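(Club tennis) Jakari's spring ladder has a new name at the top, and it took her four tries to get there

Yareli Becerra beat Pieter De Smet 6-4, 3-6, 7-5 on Saturday to take over the number one spot on the Jakari singles ladder, ending a run at the top that De Smet had been mentioning to people since last fall. It was her fourth challenge match against him. The first three ended in straight sets, and he was very gracious about all of them, which she says was the worst part.

For anyone who joined over the winter: the ladder is open to all members, men and women together, and you may challenge up to three places above you. If you win, you swap. If you lose, you wait two weeks and buy the balls next time. De Smet has not bought a can of balls in a long while and had to be told where the pro shop keeps them.

The match itself was a strange one. Becerra served well for a set and then stopped serving well, and De Smet, who has never in his life turned down a drop shot, hit one on nearly every short ball he saw. In the second set they worked. In the third she had started standing so far inside the baseline that he was more or less dropping them onto her racket. At 5-5 he tried the lob instead, and the wind on Court 2 did what the wind on Court 2 does.

She broke there and served it out on her second match point, after a double fault on the first that drew a noise from the bench usually reserved for dental work. "I knew where the next serve was going," she said afterward. "I just didn't know if it would go in." De Smet said the better player won and that his strings were dead. Both of these may be true. He has already put his name down for a rematch in two weeks, in ink, on a sheet where everyone else uses pencil.

Further down, Jolien Visser moved up two places with a win over Luuk Leemans that lasted longer than the final at most tour events and contained fewer winners. Leemans is a retriever by nature, and so is Visser. One rally in the first set went on long enough for the pair on the next court to finish their game, change ends and come over to the fence. Visser took it 7-6, 7-6. Leemans would like it known that he led in both tiebreaks.

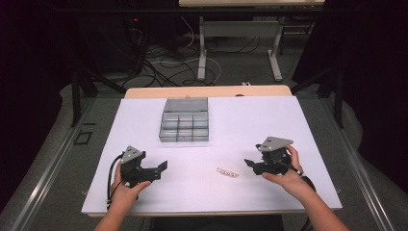

The Stevens Cup comes back to our place

We host Studell and Ellano for the Stevens Cup in June, the first time in four years that the three-way has been on our courts. The format is the same as ever: four singles and three doubles against each visiting club, best of three sets, with a match tiebreak in place of the third set in doubles only. Please do not ask for one in singles. Ellano asked last year and it took most of lunch to settle.

Studell are the holders and have won it in all but one of the last five years. They have a deep squad, a covered court to practice on, and matching jackets. We have Becerra in form, De Smet with something to prove, and a doubles pairing of Visser and Leemans that could keep any opponent out there until dark. Our captain, Nadège Lecomte, will name the team once the next round of ladder matches is in, so if you have been putting off a challenge, stop putting it off. She has asked me to add that selection is based on results and that bringing her coffee is welcome but has no bearing.

Lecomte has also moved team practice to Thursday evenings. The first half hour is returns and only returns. Anyone who saw last year's doubles against Studell will understand. Anyone who played in it has agreed to come early.

Courts and money

The resurfacing fund stands at $1,153 after the quiz night, enough to do something about the crack on Court 4 and not enough to do anything about Court 4. The work will be done on a weekday morning, so expect to find the gate locked. The crack has decided more points this season than several of our members have, and a few people who know exactly how to aim for it will need to find another game plan.

The ball machine is back from repair and no longer fires two at once. Sign it out, sign it back in, and pick up all the balls, including those under the bench. It holds its charge for one good session, so plug it in when you're done.

Junior sessions start again next week, with seven places left in the under-12 group. Rackets can be borrowed. Parents may watch from the clubhouse side and are asked to keep their coaching to the car ride home.

Ladder results as of 4/28/26

Becerra d. De Smet 6-4, 3-6, 7-5
Visser d. Leemans 7-6, 7-6

Challenges go on the sheet by the clubhouse door. If you have played and your score isn't listed, you didn't write it down, or you wrote it on the back, where I found two from last year.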